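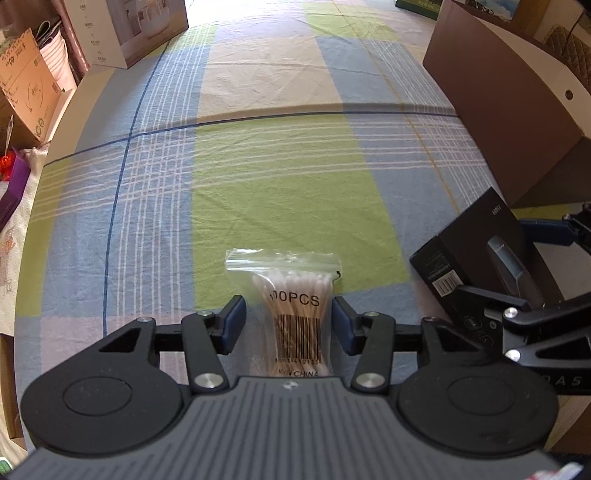
Rafia wanted to know straight away why we're still paying for the hall at Garkley when half of us would happily meet in somebody's kitchen. Fair point, and I've put it down for October when the booking comes up again.

Garkley Allotment Society, minutes, April 6, 2024

I took the notes again, so blame me for the spelling.

Water. The new butts from Fliltura are in and I'm thrilled with them! Anneli Lappalainen thinks the one by the top gate leaks at the tap (I had a look on my way in and couldn't decide). She'll tighten it.

Money. We have £2,542 in the account, before the rent goes out. Rafia Rajput asked for 30 of that towards seed potatoes for the shared bed. Agreed, all hands up.

Plots. Plot 12 is free again, and the Räsänen family are next on the list, so I'll ring them this week. Long chat about the bindweed coming through from the Grela side – no decision, lots of feeling.

Plant sale. Roughly 20 trays promised so far, mostly tomatoes. More beans please!

Anneli is bringing the cake next time.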